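# Flendton bench arm - wrist view

Build notes from the shared workshop at Flendton. The arm runs on an aluminium extrusion rail beside the bench, with a small camera at the wrist looking out past the jaws. Mechanical work is by Terence Garside, wiring and control by Amber Ellwood.
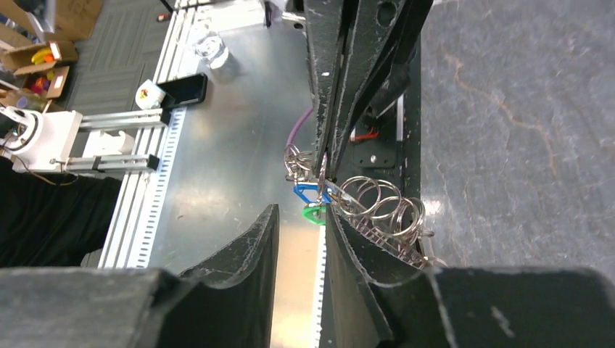
*Wrist camera, jaws open, rack and key rings ahead.*

**Jaws.** Matte black, curved on the inner edge. The dust and scuffs are left alone between sessions. We clean the faces only when the grip changes, and so far it hasn't. Closing force is set in software at 50 per cent of the driver limit. Higher settings gained nothing on small metal parts.

**Rack.** Black textured panels set at steep angles. The key rings hang from the lower part, with a blue plastic clip and a green one just under it. We use the clips as colour targets. Bare rings are hard to pick out against other bright metal, and the coiled spring to the right has the same problem over a longer shape.

**Rail and scale.** The white strip has a regular row of dark slots. Position is read from the slots and checked against the motor count. The two agreed over 821 moves in August - the log is on the workshop machine under "Dunmore", which was the name of the first version and never got changed.

**Linear stage.** White housing, two parallel silver rails, black end cap on the lower one. The loose wires at the housing are next on Amber's list. She wants them in a chain with a proper strain relief before the travel speed goes up.

**Table.** Brushed aluminium, and reflective enough to upset the exposure. Fixed exposure works better than automatic here. Terence has tried a matt sheet over the pick area, but it lifted at the corners and he took it off again.

**Still to do**

- Re-cut the jaw pads, version 7
- Move the Skurkley controller off the temporary supply
- Repeat the ring pick with the lights down, 5 runs per setting
- Send the bracket drawing to Vusell for a price

Drawings and settings are in the project folder. Ask Terence for access.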